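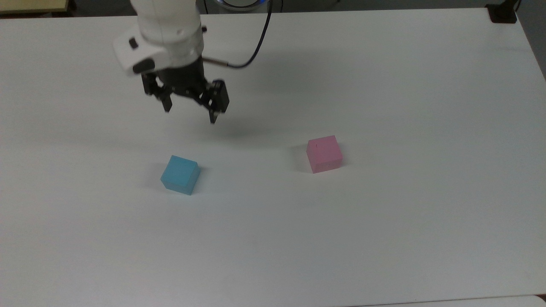
gritstone_pt

Our outpatient rehab clinic is being pitched an exercise app called Viritz. Patients get their home program on their phone, tick off each session, and we see a dashboard. The sales deck says adherence goes up, cancellations go down, and it pays for itself in a year. I've been a physical therapist long enough to have a drawer full of things that were going to pay for themselves in a year.

What they sent me is a two-page summary of a pilot at a place called Grotov Rehab. 149 patients, mostly knees and low backs, followed for eight weeks. "Adherence" seems to mean the patient opened the app at least twice a week. No comparison group that I can find. The cost savings part is one sentence and a bar chart with no numbers on the side.

The quote is $2,859 a year for our size, plus $1,596 one time for setup and training. My manager wants an answer by Thursday. Has anyone run this, or something like it, and did patients really do more of their exercises? I don't mean did they like it. They like everything for two weeks.

Posted in: Clinic software and equipment

3 replies

backroomrehab

We had Viritz for a little over a year and dropped it. I'll try to be fair.

The videos are good. Clear, slow, decent angles, and the captions are in plain English. Patients who were already doing their exercises used it and said nice things. Patients who weren't doing them mostly didn't install it, or installed it in the waiting room while we stood there and never opened it again. When I pulled our own list, 57 people had logged in after the first month. The dashboard called that "engaged." I called a handful of them and several told me they tapped everything done on Sunday night so the reminders would quit.

So on your main worry, yes, ask what they count. Opening the app is not a heel slide. Ask for these in writing:

how many patients were offered it, and not only how many signed up
how many dropped out and whether they're in the final number
any strength, range or function score, before and after
who paid for the pilot
what the clinic was doing before, because if it was a photocopied sheet with stick figures, anything would look better

We asked for the second one and got a webinar invitation.

On money, the yearly fee wasn't what hurt. It was staff time. Building each program took me about 15 minutes at first, and it never dropped below what I spend on paper. Our front desk also turned into phone support -- password resets, mostly. None of that was in the savings estimate. Also check the renewal terms. Ours rolled over in May unless we gave notice well ahead, and we nearly missed it.

hipflexor_hal

we use Steyn its fine. cheaper i think. patients like it

quietwardclerk

I work on the admin side, so I can't tell you about the exercises. I'd push back a little on the reply from backroomrehab, though. We use a different product, Rokine, and the reminders did seem to cut our missed appointments. I say "seem" as we changed our phone system in the same quarter and I can't separate the two. Anyone who tells you they can, ask how.

If your manager has to have an answer this week, the answer can be a short trial on your terms. Pick one diagnosis. Give the app to every other new patient and the usual handout to the rest. Use whatever outcome form you already collect, so there's no extra work. Have somebody who isn't the salesperson add it up. It won't be publishable, but it will be about your patients.

See if they'll waive the setup fee for that. Ours did after the second phone call. If they won't let you try it without signing for the year, I'd take that as information.

Get the data export question answered too. When we left our old system we got our patient records back as several hundred separate PDFs, named by date.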